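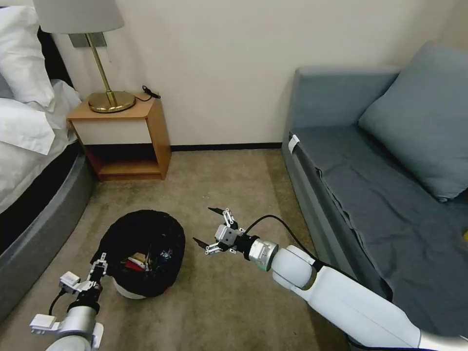

Clakent Rooms

Hi! I put this little collection together while working on Pollumus, my guide to tidying guest rooms, and figured other people might want it too. It has 400 photos of bedrooms and hotel-style rooms, mostly the ordinary stuff: pillows, nightstands, lamps, sofas with a throw on them, trash bins with a fresh bag.

What's in the folders
photos/ – the pictures, sorted by room
notes.csv – one line per photo, with my tidying notes
checklist.txt – 25 things I look at before I call a room done

The notes are pretty chatty, sorry! I write "duvet" and "comforter" for the same thing, and "bin" always means the trash bin. Cables on nightstands get their own column (they bug me).

Version 2 adds 40 photos and fixes the mixed-up sofa tags. Use it however you like – just mention Clakent Rooms somewhere.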